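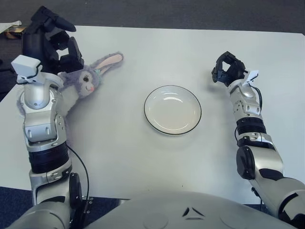 A lavender plush bunny beside a white plate with a thin black rim.

Arora Asks Stores to Drop "Heirloom" Label From Plush Toy Gift Sets

GRERKENT, 2025-12-25 -- Arora, a small consumer group that looks at toys and household goods, today asked gift shops to stop using the word "heirloom" for boxed sets that pair an ordinary plush animal with an ordinary plate. The group says the word has come to mean very little beyond a higher price.

The request follows a reading of 3,751 store listings for baby and toddler gifts, begun in June. Of those, 800 used "heirloom" or "keepsake" in the title. Only 13 told the buyer how to wash the toy.

"I went in doubtful and I came out more doubtful," said Brendan Buckley, who led the reading. "A soft bunny is a nice present. So is a plate. Put them in one box with a ribbon and somebody decides your grandchildren will fight over them. I would like to hear what that is based on."

Arora does not claim that the toys are bad or that the plates are unsafe, and it did not test either one. Its complaint is with the wording. Several listings praised the "timeless" look of a plush rabbit with pink-lined ears and a bow. The group points out that rabbits of that sort have been easy to find in most toy aisles for years, usually without the adjective.

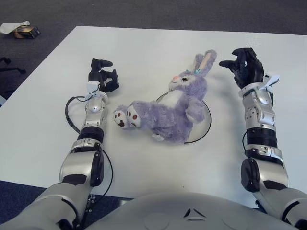

The paw prints on the soles of the feet come in for the same treatment. Sellers called them "hand-finished," "artisan" and, in one case, "signature." When Arora wrote to 10 sellers to ask whose hand or whose signature was meant, two replied, and neither answered the question.

Orysia Koval, who handles reader mail for the group, said the plates draw more complaints than the toys. "People want to know if they can serve a child's lunch on it or if it's meant to stand on a shelf," she said. "The box should say. If the seller doesn't know, that's worth knowing too."

Delatia, a gift wholesaler that supplies shops in the Grerkent area, said in a written reply that customers "understand the word heirloom in its spirit." Arora has asked what that spirit is and is waiting to hear back. A second wholesaler, Savchuk, has agreed to remove the word from its spring list, though it plans to keep "keepsake." Arora calls this a start, and a fairly small one.

The group is asking shops for plain labels that give the fabric and filling of the toy, washing directions, and whether the plate is meant for food. It also suggests selling the two pieces separately at their own prices, so that buyers can see what the box and ribbon add to the bill.
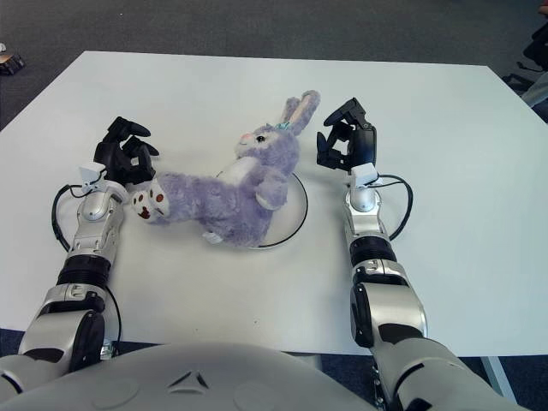
Plush bunny with a small bow, set on a round, black-rimmed base.

Shoppers who have bought a set and kept the packaging may send the wording to Arora by mail. Boxes and toys should not be sent -- the office has no room for them.

Contact: Orysia Koval, Reader Mail, Arora, Grerkent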